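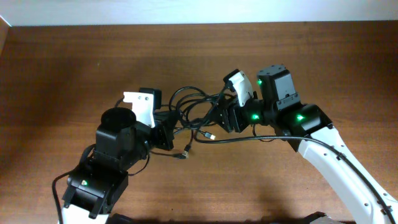

Marleny Correa wrote under my last post that she'd tried giving up floral foam twice and gone back to it both times, because her centerpieces kept arriving at the venue with the heads all leaning one way. She wanted to know if mine travel any better, and what I do about urns.

Mostly yes on the travel. Urns are harder and I'll get to them.

I stopped buying foam in January. I had one open case left and used it up on sympathy work, where the family was taking the piece straight to the church and I didn't want to be experimenting. Since then everything has gone out on chicken wire, pin frogs or just a grid of tape across the mouth of the bowl.

For low bowls I cut the wire about twice as wide as the opening and fold it into a loose pillow, so each stem passes through at least two layers. One layer does nothing. Then waterproof tape over the top in a cross, pressed down onto a dry rim. I got lazy about drying the rim in the spring and had the tape lift on a whole table's worth of bowls the night before a wedding. I redid them and went to bed late.

The leaning Marleny describes was my problem too, and it came from putting the flowers in first. With foam you can do that and fill in the greens later. With wire, the greens hold everything up. I start with something branchy now (viburnum, or ninebark if the shrub behind the garage can spare it) and get that crossing under the surface before any roses go in. After that I pick the bowl up and tilt it a little. If something slides, it gets another branch.

Water is the other thing. A foam piece doesn't slosh and these do. I fill them a third of the way for the drive and top them off on site with a long-spout can. It adds to setup time, and I was slow to admit that in my quotes. A centerpiece is $95 now, up from $70, and part of that is the person with the watering can. Elfriede Sutter, who has ordered from me for years, asked why it went up and I told her. She ordered 4.

Now urns. A pillow of wire in a tall urn will roll if the arrangement is heavy on one side. What has worked for me is a plastic liner bucket wedged in tight with newspaper, the wire inside the bucket, and tape going over the bucket and down onto its sides. I put a flat stone in the bottom as well. I build the whole thing in place at the venue and have never driven one anywhere finished. If your venue only gives you an hour for setup, I'd talk the couple out of urns.

I still don't have a good answer for the big arch pieces. Water tubes are fine for roses, and hydrangea gives up in them by the end of the ceremony. Savita Kandpal uses damp moss wrapped in wire for hers, and I want to try that on something small before I promise it to a bride.

As for supplies, I buy the coated green wire from Solanki by the roll. The plain galvanized kind is cheaper and scratches glass, so keep it for ceramic. I rinse the pillows and reuse them until the coating starts to flake. The pin frogs I mark underneath with paint pen and put on the invoice as rentals, and most of them come back.

Next week I'm digging dahlias if the ground isn't too wet – I'll post the tuber storage notes that Harsh Tomar asked for once they're all in their crates.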